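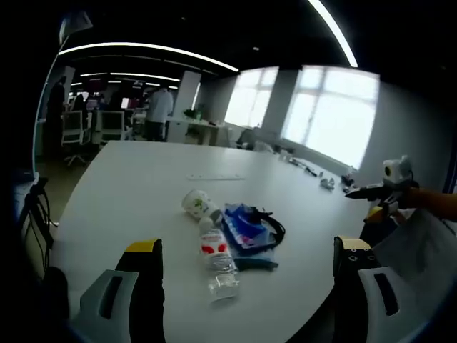
A primeira vez que vi "Brela", saí da sala sem saber bem o que dizer à minha irmã, que tinha adormecido a meio e queria que eu lhe contasse o fim. Fomos tomar um café e demorei quase tanto tempo a explicar-lhe a história como o filme leva a mostrá-la, e mesmo assim esqueci-me da cena do barco — que é talvez a mais bonita de todas.

Realizado por Azadeh Kiani, "Brela" acompanha dois irmãos que herdam do pai um cinema de província com 332 lugares e uma dívida de que nenhum deles sabia. Igor Hrubý faz de Tomás, o mais velho, que quer vender tudo e voltar para a cidade antes do inverno. Vojtěch Baláž é o mais novo, calado, teimoso, sempre com a chave da cabine de projeção no bolso, e vai convencendo o irmão a ficar mais uma semana, e depois outra, com desculpas cada vez mais esfarrapadas (a do canalizador fez rir a sala inteira).

A meio do filme entra Ludmila Beneš, no papel da antiga bilheteira, e confesso que a partir daí só tive olhos para ela. Tem uma conversa ao telefone, de costas para nós, que dura uns bons três minutos, e percebemos pelos ombros tudo o que a voz disfarça. Kiani contou-me que a filmou de uma só vez, já ao fim do dia, e que a equipa ficou um bocado sem falar.

O orçamento era pequeno. A vila de Endedley emprestou o cinema, fechado há anos, e cerca de 500 moradores apareceram para fazer de público na sessão de reabertura, alguns com os casacos de domingo e os netos pela mão. A música é de Boris Kubíček, quase só piano e clarinete, e ainda hoje dou por mim a assobiá-la enquanto lavo a loiça!

Nem tudo me encantou. O credor, um tal Šindelář, parece vindo de outro filme, mais barulhento, e a última meia hora despacha em duas cenas uma zanga que merecia mais vagar. Mas perdoa-se — eu, pelo menos, perdoei logo quando as luzes da fachada se acendem e Tomás, com a mala já feita, fica no passeio a olhar para cima.

"Brela" chega às salas portuguesas em fevereiro. A minha irmã já me pediu que lhe guarde um lugar, desta vez na sessão da tarde.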